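Notebooks > Energy Procurement > Entries > December

Entry 34: Matching purchased clean power to building load

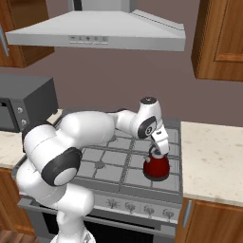 Simulated kitchen: robot arm with its gripper at the top of a dark red kettle on the stove.

December, 9:40 a.m. The purpose of this entry is to record the method used to compare contracted wind and solar output with electricity use at the Heseston site. The earlier comparison used yearly totals and showed a full match. The Radevel contract was counted at its signed capacity of 326 kilowatts, although part of that project is not yet delivering power.

The load file was rebuilt from hourly meter readings. Missing hours were left blank and were not filled from the day before, as had been done in Entry 31. Contract output was then entered by the hour, using only units listed as operating in the latest Kovico statement.

On this basis the match falls well short of the yearly figure. The largest gap occurs on winter evenings, when the solar share is zero and the heating load is still high. Summer middays show a surplus, which was not carried forward to other hours.

One error was found in the Kovico statement. Output for Unit 2 is given in local time, while all other units are given in standard time. The column was shifted by one hour for the summer months and the change is marked in the file.

Staff are asked to state in all reports whether a figure refers to signed or operating capacity. The two have been mixed in past summaries.

Open items: confirm the start date for the rest of Radevel; obtain the loss factor from Prajapati; rerun with a battery of 2,000 kilowatt-hours.

Entered by Santosh Awasthi

Comments

R.P.: The loss factor is in the annex to the Prajapati agreement, second table. Please use the revised one.

Metering desk: Blank hours in March were a logger fault. We can supply readings from the backup meter.

S. Awasthi: Received, thank you. Both will go into the rerun.

Recent entries
Entry 33: Price terms in the Kovico draft
Entry 32: Meter list for Heseston
Entry 31: Yearly match, first pass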